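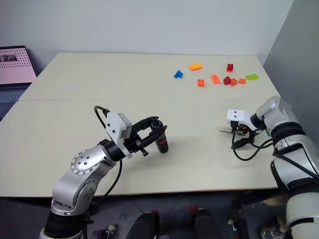
I have now spent 63 dollars on a plastic brick system for teaching fractions, which is a sentence I would have laughed at in February. The Donditz Fraction Set promises that a child who hates worksheets will "feel" what a third is. I have heard that promise made for pie slices, colored rods, paper strips and an app with a singing owl, so I came to this one in a bad mood. Before paying up I tried the cheap version, ordinary toy blocks on a big cream-colored table, a blue one, a yellow-orange one, a small red one and so on, and asked my daughter how many reds make a yellow. She built a dog. Fair enough, I thought, maybe the real thing is better.

The Donditz box holds pieces in six lengths, a base tray and a booklet. The pieces snap together well. I'll give them that, and I'll give them the tray too, which has a raised lip that keeps everything lined up. Lining things up is most of the battle with a seven-year-old.

The booklet is where I started grumbling. It has 20 lessons and the first four are the same lesson. By lesson five it jumps to comparing fifths and eighths with no warning at all, and the eighths are so short that small fingers can't get them back out of the tray. We used a butter knife. The answer page for lesson nine is wrong (it gives five eighths where the tray plainly shows six), and when I wrote to the company I got a form reply about shipping times.

Then there are the claims on the back of the box. "Over 3,000 classrooms" is printed there in large type. Doing what? Owning it? I own an exercise bike. There is also a line about test scores going up, with no mention of which test, which kids or compared to what. I would like to see the other group, the one that got a bag of dried beans and the same amount of attention from an adult. My guess is that the beans do fine.

For comparison, I borrowed the Bustance rods from a neighbor. They're older, plainer and they roll off the table, but the booklet is half as long and every page makes sense. My daughter asked to use them a second time. She has not asked for the Donditz set a second time, though she did take the tray for her stickers.

Did she learn anything? She can tell me two fourths is a half, and she can do it without the pieces in front of her. She is also five months older than when we started and her teacher has been doing fractions at school, so I'm not handing the credit to a box.

If you find it used for 20 dollars, go ahead, the tray alone is handy. At full price I'd pass. Two stars, one for the tray and one for the snap.

Posted July 15, 2026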